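Small black stands and how I keep the fluff off them

I've got a soft spot for those little matt black stands, the sort with a tray at the bottom and a thin rod going up from the back. Mine lives on the desk by the window and it catches everything I take off when I come in: rings, watch, hair grips, the spare key to my mother's. I bought it from Norkberg two summers ago and for the first month I was forever wiping it and forever making it worse!

The trouble with matt black is that it shows every speck. A pale desk forgives you for days (mine is a light wood one and I could probably ignore it until July), but put a dark tray on top and you'll see every crumb and hair from across the room. So I've settled into a bit of a routine.

Take everything out first. I know, I know, but I spent ages dabbing round my earrings with a corner of cloth and it took longer than just tipping them into a cup. Then use a dry, soft paintbrush, one of the cheap wide ones, and work from the back of the tray where the rod goes in. Dust packs itself in there and under the rim, and a cloth only shoves it further along.
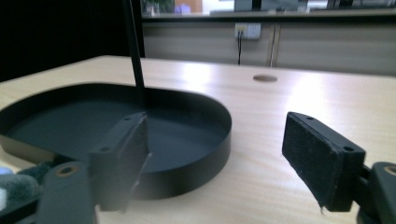
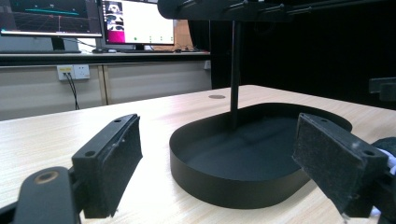 After brushing I go over the inside with a barely damp microfibre cloth, then a dry one straight away. No spray polish, please. My friend Lieselotte Engelhardt used some on hers and got shiny patches she's never managed to shift. If there's a greasy mark from hand cream, one drop of washing-up liquid in a mug of warm water is plenty. For the rod, pinch the cloth round it and pull upwards, holding the base down with your other hand so the whole thing doesn't skate off the desk.

Which reminds me, put something under it! Painted metal on wood will scratch sooner or later, and grit is the worst for it. I cut 3 little felt dots out of an old slipper insole and stuck them underneath, and it slides about quietly now. Wipe the desk before you put the stand back, and go round the inside of the cable hole while you're at it. A cotton bud does it. I found a whole earring back wedged in mine, plus something that may once have been a raisin.

If you hang necklaces on yours, put the heavy ones nearest the rod. Anything weighty out at the far end makes it want to tip, and I've had the lot in my lap more than once.

Hajar Fahmy wrote to ask about scratches in the black. I've tried a black wax crayon rubbed in and buffed off with kitchen paper, and it does well enough on small ones. On a long scratch it looked a bit grey, so try it underneath first and see what you think.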